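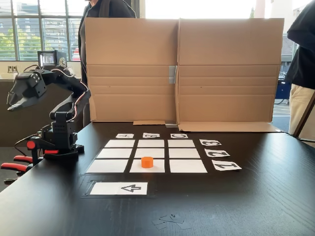

Open day at the Zukotlow paper mill

The bus to Zukotlow leaves from behind the market hall in Diltitz, and not from the main station as it is written on the mill's leaflet. I lost half an hour because of this. If you plan to go next year, please go directly to the market hall, stop number 5, and buy the ticket from the driver. He does not take large notes.

I have wanted to visit this mill for a long time. I bind notebooks as a hobby, and for years I have bought its paper through a shop in the city without knowing anything about the place where it is made. The mill opens to the public on one day in May and on one day in autumn. In May I was ill, so I went on 8 November 2019, in the rain.

The village is small and lies along one street. The mill is at the lower end, where the stream becomes wider, and you smell it a little before you see it. I had expected a bad smell, because everybody says paper mills smell terrible. It was more like a wet cardboard box and boiled potatoes. Ladan Asadi, who led our group, explained to us that the bad smell belongs to a chemical way of making pulp from wood, and that Zukotlow has never done this. They buy their pulp dry, in bales, and they also use cotton from textile cutting. So the smell is only from the warm water and the starch.

Our group was rather large for the narrow stairs. We received ear plugs and a blue cover for the shoes, and were asked to leave our umbrellas in a barrel at the door. The tour took two hours. I will try to tell it in the order in which we walked, but I took my notes standing and some of them are hard to read now.

The first room is the pulper. It is a round tank in the floor, with a railing, and inside there is a wheel that turns and pulls everything down. A worker cut the wires of a bale with long pliers and pushed it over the edge. For a moment it floated like a mattress. Then it broke in the middle and was gone. A boy next to me asked if a person could also be broken like this, and Ms Asadi answered him quite seriously that this is the reason for the railing. After that he held his father's hand.

From the pulper the grey soup goes to the beater, or as they call it here, the hollander. I had read about hollanders in books on bookbinding, but I did not know that some are still working. The one in Zukotlow is an oval bath with a heavy roll on one side, and the roll has metal bars which press the fibres against a plate. How long you beat, and how hard, decides almost everything about the paper. If you beat it a short time, the sheet is soft and drinks the ink, like blotting paper. If you beat it long, the sheet becomes hard, it makes a noise when you shake it and it is nearly transparent. The beater man takes out a spoon of pulp, mixes it in a glass of water and holds it against the lamp. They have an instrument for measuring this too, and he uses it, but he said he looks at the glass first.

I asked him how long the beating takes for the cream-coloured book paper, the one I buy. He told me it depends on the cotton. I understood from his face that he did not want to give me a better answer.

Then comes the large hall with the machine. It was built in the year 58 of the company's own calendar (they count from the founding, and all the old account books are written in this way, it took me some time to understand the labels on the wall). It is a small machine compared with modern ones, Ms Asadi said, and slow. To me it looked very long. At one end the pulp runs out, almost pure water, on a moving wire cloth which shakes from side to side. You can stand near this point and look at it for as long as you want. First it is milk, and it shines. Then, at a certain line, it stops shining. This is the place where there is enough water gone so that the fibres stand out of the surface, and the workers call it the dry line, although the sheet is still completely wet there. If the dry line moves forwards or backwards, something is wrong further up.

After the wire the sheet goes between felts and presses and then over the drying cylinders, which are hot. It was the only warm place in the building and our group walked through it as slowly as possible. The felts are made by the firm Yüksel, and a worn piece of one was passed around for us to touch. It was much thicker than I had thought, like the wool blanket my grandmother had on her sofa. One felt lasts some months and then farmers from the village take the old ones for covering things. I would have liked to buy a piece for my own small press, but they were not for sale on that day, and I did not dare to ask a second time.

The watermark was for me the most interesting part. I had believed that it is printed or pressed into the finished paper. It is done while the sheet is still on the wire, with a light roller called a dandy roll, and on this roller a wire figure is sewn or soldered. Where the figure touches, the fibres move away and the paper is thinner there. Sinan Sezer, who makes and repairs the rolls, had several old ones on wooden stands: a heron, a bell, some initials of customers who do not exist any more. He let us hold sheets to the window. The heron has one leg, and I asked if this is because herons stand like this. He laughed and said the second leg fell off before his time and the customer had never complained.

He also explained grain direction to the group, by tearing. Torn with the grain, the strip comes off straight. Across the grain it runs away to the side wherever it wants. For bookbinders this is the first lesson and I was a little proud to know it already, but I had never understood the cause. On the machine the fibres are carried forwards with the water and most of them lie down in this direction, like wood in a river. The sideways shaking of the wire is there to mix them a bit. A sheet made by hand is shaken both ways in the mould, so it has nearly no grain.

And then we could try this ourselves. In the old rag store there were vats with warm water, and each visitor was allowed to make two sheets. You put the mould in vertically, turn it flat under the water and lift it straight up, and you shake it forwards and to the side before the water has gone through. It sounds simple. My first sheet was thick on one side as a beer mat and had a hole on the other. The second was better, although I let a drop fall on it from my sleeve, and where a drop falls there remains a round thin spot for ever. In the trade these spots are called vatman's tears. I found this a beautiful name for a mistake, and I have kept the sheet. It dried between newspapers at home and is now a bit wavy.

In the finishing room they sort by hand. The women and men there take a pile of sheets, bend the corner and count in fans, faster than I could follow with my eyes. Sheets with a spot go to the left, and are sold as second quality. I must say that I could not see the spot on most of them. In a good week this room passes 2,000 reams, but it was not a good week, we heard, because one of the cutters was waiting for a part.

The shop is beside the exit. Prices are lower than in the city, mainly for the second quality, which is sold by weight. I bought a packet of the cream paper, some blue-grey cover paper and a box of offcuts called Dindico, which is the mill's own name for its dyed line. The colours are quieter than on the website. The green especially is more like an olive, so I recommend to look at it in daylight before you pay – the shop has only one window, and the lamps there are yellow.

A few practical remarks. The stairs are steep, and I did not see a lift. The toilets are in the yard, behind the boiler house. For food there was soup and bread in the packing room until early afternoon, and later only cake. The soup was lentil and very good. Photography is permitted everywhere except near the cutters, and you should wear shoes which may become wet, the blue covers do not help much.

The explanations were clear and not too quick, also for someone who must translate the technical words in his head. What I missed was a small sheet with the names of the machines and the parts. Ms Asadi told me there used to be one and that she would like to print it again – on their own paper, of course. Also the museum corner, with the account books and the old moulds, was locked when our group came to it and we could look only through the glass of the door.

The last bus back to Diltitz goes rather early. I caught it with my paper under my coat, and only one corner of the cover paper became wet. I have cut it off and used the rest for three notebooks.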